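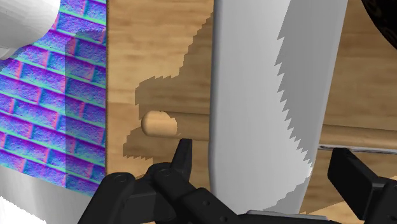 Peg approach in a Vollus practice scene, wrist view, with the left fingertip near the peg.

Running the Peg Approach Exercise in Vollus

This page explains how to set up and complete the peg approach exercise in Vollus, the simulation package supplied by Kandetti. It is intended for staff and students who hold a training seat under the department's license. The exercise requires a desktop computer and no robot hardware.

What the license includes

Each training seat provides the scene editor, the arm controller, the recording tool and 2 practice scenes, Irkell and Nic Aodha. The department holds 50 seats. A seat is released when the user signs out, and users are asked to sign out at the end of each session. Closing the window alone does not release the seat.

Before you begin

Start the license manager and confirm that port 1343 is shown as open. If it is shown as blocked, contact the help desk before going further. Then confirm that the control pad is connected. The keyboard may be used in its place, but it moves the arm in fixed steps and makes the final part of the approach more difficult.

Step 1. Load the scene

Select File, then Open Practice Scene, and choose Irkell. Wait until the status bar reads Ready. Do not move the arm while textures are loading, as inputs given during this period are stored and carried out together once loading ends.

Step 2. Set the camera

Open the Camera menu and select Wrist. The fingers of the gripper will appear low in the view, against the wooden wall that holds the peg. The tall white object in the middle of the view divides the working area, and the peg is on its left. Users who have practiced only with the overhead camera should allow some time to become used to the wrist view before recording.

Step 3. Set shadow quality

Shadow quality is set to Low when the software is installed. At this setting, shadows on the wall and on the white object have stepped, saw-tooth edges. The effect is limited to the display. Contact between objects is calculated separately, and a stepped shadow edge should not be read as the edge of a part. The setting may be raised under Display, Lighting. On older computers in the teaching room, a higher setting slows the controls, and Low is recommended there.

Step 4. Approach the peg

Set the arm speed to 4. Bring the left fingertip level with the peg, then reduce the remaining gap in short movements. Keep the wrist angle fixed during this stage. If the fingertip moves into a dark area of the wall and becomes hard to follow, pause and switch briefly to the Side camera. The arm holds its position when the camera is changed.

Step 5. Record and save

Press Record before the final movement and Stop once contact is reported in the status bar. Save the file to your own course folder under your user name. Files left in the shared folder are deleted when the seats are reset in November.

Known limits

The brick panel in the scene may be displayed in bright blue and violet. This is a display matter only and may be disregarded for the exercise. The contact report does not state how much force was applied, and Vollus should not be used to estimate safe grip settings for a physical arm. The Nic Aodha scene uses the same controls but does not support the Side camera in the current release.

Requests for additional seats, and reports of faults not covered on this page, should be sent to Philomena Flanagan, Teaching Software. Please include the scene name and the text shown in the status bar when the fault occurred.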